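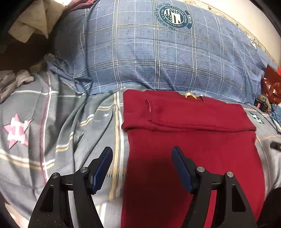

# New Pruren rules ask who is holding the gripper

2/13/23

Truleck will start labeling its laundry-folding data under a new set of rules from the Pruren group, the company said in a short statement. The rules cover recordings made with hand-held grippers, the kind a person carries through a household task so that a robot arm can be trained on the result later.

The document runs to 15 pages. It asks that every recording say whether a person or a machine moved the fingers, that blurred footage be marked, and that failed grasps stay in the set. Truleck says 1128 recordings have been checked so far and 203 were sent back for missing notes.

Those numbers sound strict until you ask who did the checking. Truleck did. The rules let a company review its own work, and an outside check is "encouraged" on page 11, with no word on who would pay for it.

"I've read the whole thing twice and I still can't find a penalty," said Ita Gallagher, who writes test plans for the parts maker Hullano. "You can tick 100 boxes and ship the same data you had last year."

She also questioned the section on bedding and clothes. It tells crews to vary the fabrics but sets no minimum, so a company could work over one pile of cloth all week and still pass.

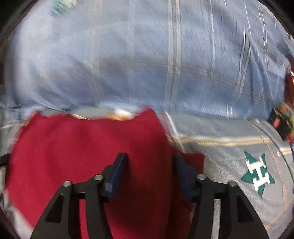 *A hand-held gripper at work on a red cloth, with plaid and denim fabric alongside.*

Masanja, a smaller firm that also records household tasks, has not signed. It told us it wants to see a fixed definition of a failed grasp first. The current text offers two, and they don't agree on whether a dropped sleeve counts.

Pruren says it will take comments until May. It would not say whether the comments will be published.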